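Toast, and other small comforts

Jun 17, 2023

I have been meaning to write about toast for ages, and every time I sit down to do it something grander comes along and I end up telling you about a pie instead. Well, no pie today! The kettle is on, the marmalade is out, and I am going to have my say about toast.

It started with Ottilie Strebel, who came to stay for two nights on her way to Irkley and brought a seeded loaf with her wrapped in a tea towel. I'd got into the habit of buying whatever was nearest the till (shame on me), and I had forgotten what a proper crust does once it has had a bit of heat. We ate it at seven in the morning with far too much butter -- and then we ate it again at eleven, with cheese.

I'm fussy about colour, I'll admit. Pale toast makes me sad and dark toast gets scraped into the sink. What I'm after is a good golden brown all over, speckled if the bread is a grainy one, with the edge left a touch lighter.
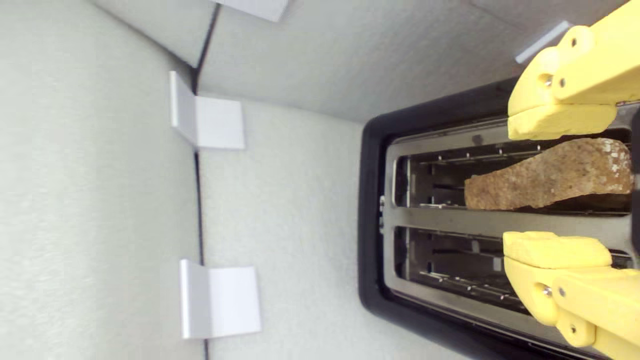 One slice in the back slot, golden and seedy at the edge.

I nearly always do a single slice at a time, even with two slots to play with. Asif Dogar thinks this is madness and says so whenever he comes round for breakfast, but the second slice only goes leathery while I'm eating the first, and I would sooner get up again and have it fresh. My mother put hers in a rack and let it go quite cold on purpose. I never did come round to that.

As for the toaster itself, I like a plain one. A steel top wipes over with a damp cloth when it's unplugged and cooled down, and the crumbs want tipping out more often than any of us like to think. I left mine from last September until Easter once and the kitchen smelt like a bonfire.

Anyway, the marmalade is nearly gone and Ottilie has promised to send me the name of her baker. I'll pass it on when she does.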